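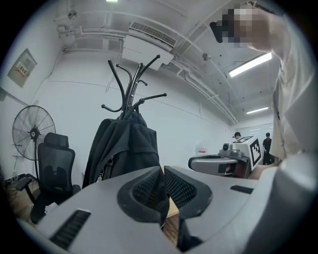
The case for the freestanding coat rack

Office planning guides treat coat storage as a leftover. A typical fit-out budget assigns money to desks, seating, lighting and cabling in some detail, and then puts a single line near the end for "sundries," under which a coat rack may or may not appear. My position is that the rack deserves a proper specification, and that in small rooms the freestanding pole type is a better choice than either wall hooks or a closet.

The usual objection is floor area. A pole rack takes up a circle of floor, and the circle grows once anything is hung on it. Wall hooks project only a short distance and leave the floor clear. On a drawing this argument looks decisive. In a working room it is weaker, for the simple reason that wall space near a door is already claimed. Light switches, notice boards, thermostats and the swing of the door itself compete for the same strip. At our Stedport office the strip left over after all of these was too narrow for a winter jacket, and the hooks that were fitted there in October ended up holding lanyards.

The second objection is stability. A cheap pole rack with a light base will tip when loaded on one side. This is true and it is easily dealt with. The load should be low relative to the base radius, the base should be heavy, and heavy items should go on opposite arms. Kenneth Catacutan, who handled purchasing at Stedport before me, would not approve a rack unless it stayed upright with one full bag on one arm and nothing on the others. I have kept that test. It takes a minute and it rejects a surprising share of what is sold.

Arm shape matters more than arm count. Catalogs compete on the number of hooks, and the number means little when the hooks are so close together that the first thick coat covers three of them. Arms that curve outward and splay at the top keep garments apart and let air reach the fabric. Rounded tips are also preferable to narrow ones, which push a visible point into the collar of anything left hanging for a day.

The alternative in most rooms is the back of a chair. I consider this the worst form of coat storage in general use. A mesh office chair is designed to pass air through the backrest, and a jacket draped over it cancels that function. On a chair with a separate headrest the jacket either hangs from the headrest, which was not made to carry it, or slides down behind the sitter. The hem then reaches the casters. Valentyna Nechyporuk at Ueda has argued to me that people will use the chair whatever is provided, and that a rack is therefore wasted money. My experience differs. People use the chair when the rack is farther away than the chair. Put the rack within a step or two of the desk and the habit changes.

Position is where I disagree with the guides most strongly. They recommend the entrance. I recommend a corner of the workroom, away from the walking route. A corner is seldom good for anything else -- it tends to collect standing fans, spare chairs and loose cable -- and a rack can share it, provided two conditions are met. Garments should hang clear of a fan guard at every point of its swing, and cables should be tied and moved out from under the base. A heavy base standing on a cable is a slow way to damage both the cable and the floor.

Closets, finally, have a cost that rarely gets counted. A damp coat shut in a closet stays damp. Riku Matsuda's office in Jamance removed its closet doors for this reason and was left with a recess that served no better than an open rack would have. A metal pole rack can be moved when the desks move, wiped down with a cloth, and inspected by tightening a few joints.

I would like to see the rack given its own line in the standard equipment list, with a base weight, an arm spread and a stated distance from the desk. Stillar already does this for wastebaskets.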